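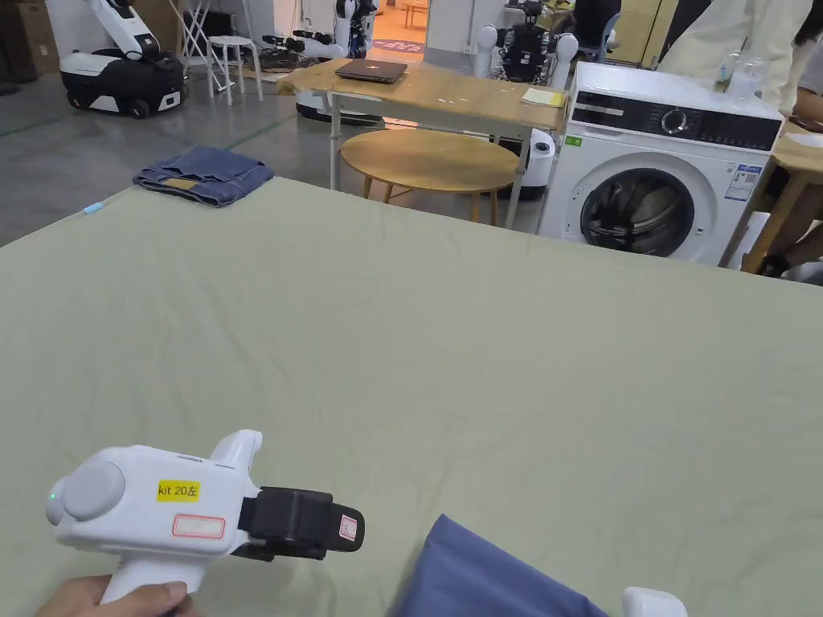

A customer wrote in to ask whether we'd fold her jeans the same way twice, and said her last laundry never managed it. Yes. We do. Or we send them back free.

About Skestau

Skestau is a wash and fold service in Cirnotham. Small. Started with one machine and a kitchen table, outgrew the kitchen in a fortnight. Now in a big open room on Pacheco Lane with tables we can actually walk round.

We do everyday clothes. Jeans, T-shirts, school jumpers, pillowcases, the odd tablecloth. No dry cleaning, no wedding dresses, please stop asking about the curtains.

177 households on the books at the last tidy-up of the list. Most are weekly, some just turn up when their own machine packs in.

How we fold

Flat first. Everything gets laid out on a big covered table before anyone makes a single fold. The cloth on the table matters more than you'd think – bare wood snags knits, shiny tops let everything slide off. Plain cloth, pale colour, so we can spot a stray sock or a bit of tissue.

Jeans go leg to leg, then up in thirds, waistband on the outside so you can find your pair in the drawer. T-shirts take longer. The collar always wants to bunch up and you have to pull it straight before you touch the sleeves, otherwise the whole thing comes out wonky and you start agian. Sleeves in, sides in, up from the hem. Short sleeves are easy. Long sleeves, well.

Small things get done last, at the end of the table. Cloths, flannels, hankies.

Washing machine is in the same room as the folding, which we like. Less carrying.

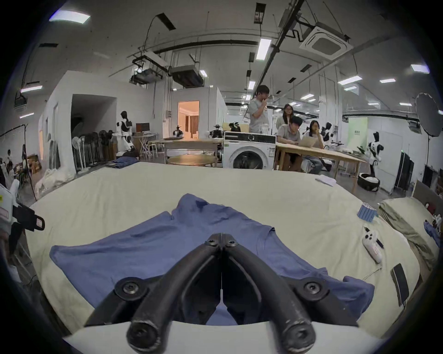 Collection and delivery

Bags picked up before 9am, back with you in 2 days. Longer in December, everyone's got visitors. We cover Cirnotham and the villages up as far as Wiser Bridge. Past there, ring first.

One bag per person is easiest. Check your pockets – we do too, but we have missed a lip balm before and it was not a good afternoon.

Learning to fold

We run a folding session most months. It lasts 2 hours, room for 17, tea included. Bring a T-shirt you dont mind creasing and a pair of jeans. People arrive saying they already know how. Fine, come anyway.

Schools and clubs welcome, ask for the group rate.

Getting in touch

Drop in at Pacheco Lane, ring the bell and wait a minute, we've usually got our hands full. Side door if the front is shut. Parking on the road is free after 4pm.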